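A Friday at the Bulville paper mill open day
By Nandini Menon
Fri 19 June
13 comments | 199 shares

I had been meaning to go to the mill open day for years, and every year something got in the way (a christening, a burst pipe, and once simply forgetting). So when my sister rang to say she had a spare ticket for the morning tour, I said yes before she had finished the sentence, and then had to ring her back to ask what time we were going.

Bulville is an easy place to reach if you don't mind a slow train. The line follows the river for the last stretch and you get a lovely long view of the weir and the old drying lofts before the station. From there it is a gentle walk along the towpath, with signs tied to the railings so that even I couldn't go wrong. Coffee was being served in the yard from a hatch in the old gatehouse, and there were cheese scones, still warm, which I mention because my sister talked about them all the way home.

Our guide was a man called Thomas, who started at the mill straight from school and has worked on nearly every part of the line. He has one of those voices that carries over machinery without ever turning into a shout. He began us at the pulping end, where bales of used cardboard go up a conveyor and drop into what is really a giant kitchen mixer full of water. The smell is hard to pin down – wet dog and porridge was the best we could do between us – but you stop noticing it after a few minutes.

I hadn't understood how much of making paper is getting rid of water. The pulp goes on to the wire looking like thin milk, and by the far end of the hall it is a dry brown sheet being wound on to a reel taller than I am. In between come the presses, and then a long row of heated cylinders which made the whole party go pink and start taking off cardigans. Thomas let us feel samples taken from different points along the way. The one from just after the presses was like a damp flannel, and I would happily have taken it home.

They are very proud of their new kraft, which is sold under the name Fluvari and goes mostly to packers and florists. It has more spring to it than the stuff I buy for parcels. We were each given a sheet and told to tear it one way and then the other. With the grain it ran as straight as a ruler, and across the grain it went off wherever it liked. I have been fighting with wrapping paper for most of my adult life and I wish somebody had shown me this at twenty.

After that came the little museum upstairs, in what used to be the rag room. There are 2,115 watermark moulds in the collection, most of them in shallow drawers you are allowed to pull out yourself. I could have stayed all day. My favourite was a tiny heron standing in reeds, sewn in wire so fine that I had to borrow my sister's glasses to see its beak. There is also a ledger of wages from the 1880s in beautiful handwriting, with one poor soul fined for sleeping in the straw.

Lunch was a ploughman's in the yard, and then we wandered round the stands. The Rolum bindery had brought a nipping press and some very patient people, and I made a small notebook with a crooked spine that I am fond of already. There was a bookseller with nothing but books about paper, a woman marbling sheets in a tray of something like wallpaper paste, and a table where children could make their own sheets from shredded newspaper and onion skins. The queue for that one went right round the bicycle shed, and a fair few of the people in it were not children.
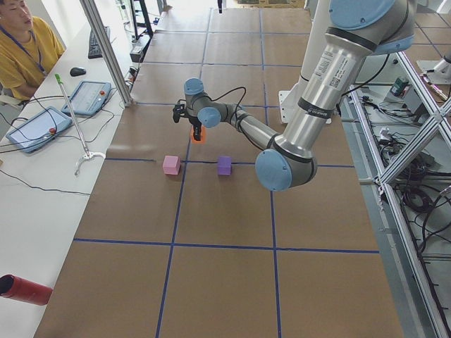
Brown kraft paper on a long worktable, marked into squares with dark blue tape.

We finished with a talk on looking after paper at home, which was much better attended than I had expected. Keep it flat, keep it away from the boiler, and never use sticky tape on anything you love. A gentleman behind me groaned out loud at that last part, and I suspect there is a family Bible somewhere with a good deal of tape in it.

A few practical things if you are thinking of going. Tickets for the tour are £4 and the yard and stands are free. Wear flat shoes, as the walkways are metal grating and my sister's heels had to be swapped for a pair of borrowed wellingtons. The museum stairs are steep, but there is a lift if you ask at the gatehouse. Take a cardboard tube or a stiff folder, too, because the shop sells offcuts by weight and I carried mine home on the train held out in front of me like a tray of eggs.

They are opening again in August, on a Saturday this time, and the drying lofts should be ready for visitors by then. My sister has already put our names down.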